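About Nusley

Hi, I'm Gregor Pollock, and I try out grippers for a living (yes, that's a job, and I love it!). I started Nusley with Hubert Szewczyk after we'd both spent years at Trellport arguing over spec sheets. We wanted to see what a gripper does with a sock, a mug handle, a wet towel, the stuff people have at home.

So every gripper we get goes on an arm and runs the same 52 household jobs, 100 tries each, and we write down every drop. Laundry is my favorite, because cloth is so hard to grab and let go of cleanly.

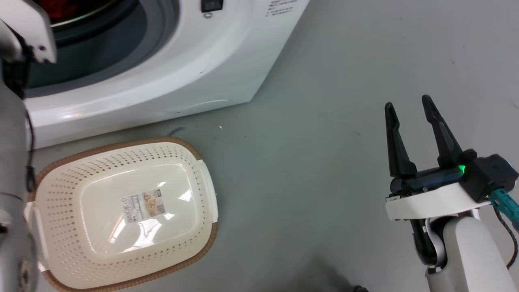
Hubert looks after the controllers and cameras, and he's the one to ask about cable trouble or a wrist camera that keeps losing focus. A full comparison takes us roughly 6 weeks, a bit less if it's only two fingertip shapes on the same arm. We don't sell hardware and we don't take a cut from anyone who does. If you've got a gripper you're unsure about, drop us a line and tell us what you want it to pick up!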